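Gripper width jumps when both hands are in view
Lidgate Forum > Perception and calibration > Bimanual

lowgain
Running the width extraction from Lidgate on two hand-held grippers. Single-hand episodes are fine. As soon as the second gripper comes into view of the first, the width signal gets spikes, usually one or two frames long. In one episode of 1,380 frames I have 300 with a width wider than the fingers can open. I've redone the range calibration twice and it made no difference. Is there a filter setting I'm missing?

offby1pi
Median filter, window of 5, then clip to the calibrated range. We've done this since January and the policies train fine.

tessel_k
I wouldn't filter yet. If it only happens with the other gripper visible, it sounds like the detector is finding a tag on the wrong hand and the width code is using it as one of your finger tags. Did you print different IDs for the two grippers?

lowgain
Same sheet for both. I thought the script kept the two largest tags.

tessel_k
It did in the old version. Now it looks up by ID and, if there are duplicates, takes whichever comes last in the detection list. That order isn't stable from frame to frame, which would give you spikes and not a steady offset.

offby1pi
Then sort by area and take the two largest. One line, no reprinting.

tessel_k
Works until one of your own tags drops out for a frame (motion blur, or an object in front of it). Then the second largest is on the other gripper and you get a number that looks plausible. I'd take a missing value over that.

offby1pi
How often does that happen, though? Our tags are near the bottom of the image and almost never blocked.

huskbit
It happened to us a lot with tall objects, on the Huranance setup. We ended up doing both: different IDs per gripper, plus a fixed image region for the finger tags. Anything outside the region is dropped before the lookup. The fingers can only move along one line in the camera view, so the region can be tight.

lowgain
Is the region in raw fisheye pixels or after undistortion?

huskbit
Raw. Undistorting first only stretches the part you're about to throw away. You still need the fisheye intrinsics for the tag pose itself.

offby1pi
OK, the region check I can live with. I still think reprinting is overkill if that's in place. The other hand is never down there.

huskbit
It is when you do handovers.

lowgain
No handovers yet, but they're planned, so I'll reprint. Gaps of up to 4 frames I'd interpolate, and anything longer I'd mark the episode for review. Does that sound sane?

tessel_k
Yes. Log the raw detections too, so you can rerun the width step without going back to the video.
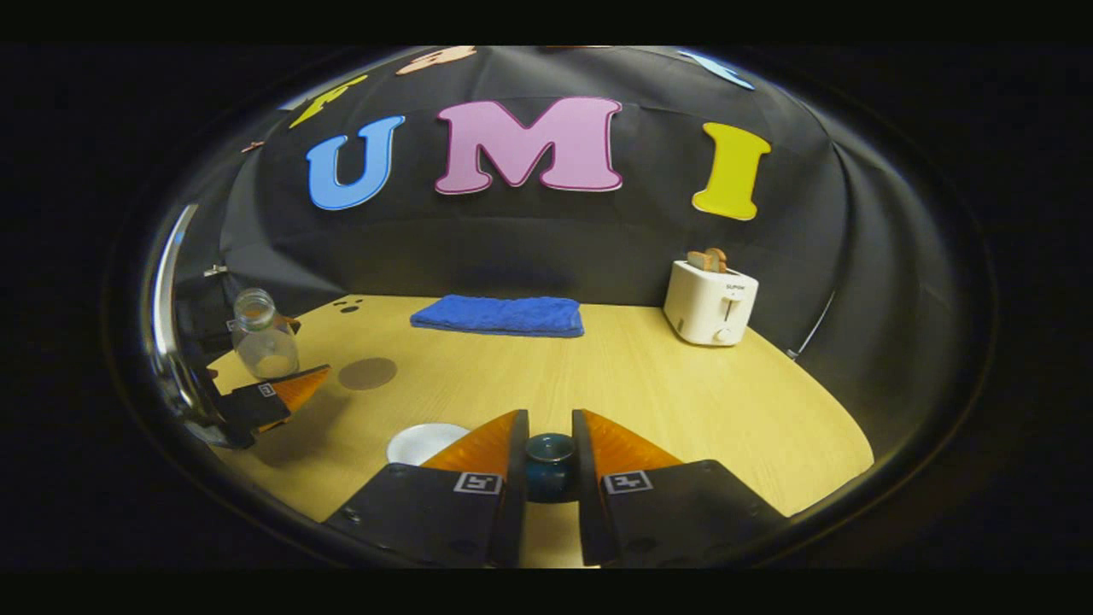
Posted by tessel_k, 2025-03-08

Typical frame from our tabletop set, cup between the fingers. The two finger tags are on the black bases next to the orange pads, and the other gripper is low on the left by the glass bottle with a small tag on its side. With duplicate IDs that third tag is a candidate for the lookup. Note the size difference — area sorting would get this frame right, so offby1pi has a point, but only while both finger tags are detected. I'd also mask the mirror at the left edge before detection. The region check covers it for width, but our mapping step reads the full image.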